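About Rana

Home / About / Who we are

Rana makes small wooden things with slots in them. We've tried putting it more grandly, and a consultant once charged us for the phrase "tactile problem-solving objects", but customers kept ringing up to ask if we were the people with the blocks. We are.

The business began in June, in the back half of a shop in Ballarat that had previously sold vacuum cleaner bags. Nisha Uniyal had been making puzzle pieces for her nephews and had run out of nephews. Kohei Tsuchiya had a bandsaw and a lease he regretted. Between them they turned out a first batch of 148 blocks, of which a fair number had the slot on the wrong side. Those went to friends at Christmas and are still spoken of.

We now work out of a shed with a proper floor. There is a kettle, a second kettle for when Cengiz Özkan is descaling the first, and a long-running disagreement about whether the radio is on too loud. Cengiz does the finishing. He has views on sandpaper and will share them at any hour.

Our range is small on purpose, although it was small by accident first. The Erkum is the flat rectangular one, and it pays the rent. The Vulline is a set of 26 pieces that fit together in more ways than we've managed to write down, so the instruction leaflet stops halfway and wishes you luck. The Storkis was our attempt at a curved piece. You can still buy it. Please buy it.

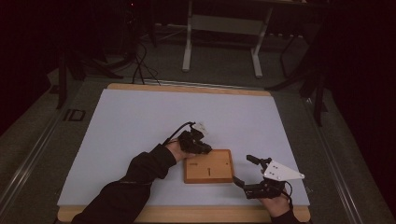 4 min read

A block on a white board looks like not much, and we've made our peace with that. A lot of the working day goes into a short slot and a short line, and whether the edge feels right when you press on a corner. Customers tell us they can't see the difference between an edge we like and one we don't. Fair enough. They do send back the ones we don't like, though, usually with a very polite note.

We favour warm colours. Definitely nothing grey. Định Nông, who looks after orders, once took a call from a gentleman in Hobart wanting 733 blocks in battleship grey for what he described as a personal matter. We declined, and have wondered about it ever since.

Ľubica Baláž joined us to sort out the paperwork and ended up designing half the Vulline. She also introduced the rule that every new shape gets left on the lunch table for a week with no explanation. If people fiddle with it, it goes ahead. If somebody rests a mug on it, we think again. The Storkis got mugs all week and we went ahead regardless, so you can see how seriously we take the rule.

What we don't do: engraving, wedding favours, anything with a magnet in it, and chess sets. We are often asked for chess sets. There's a lovely bloke down the road who makes them and we'll happily pass on his number.

Spare pieces are available for everything we've ever sold, including the first batch, if you can describe which side your slot is on. Send us an email through the contact page and Định will get back to you, generally within 2 working days, or three if the footy's on.

Visitors are welcome at the shed on Thursdays. Park on the street side, mind the step, and have an opinion about the radio ready.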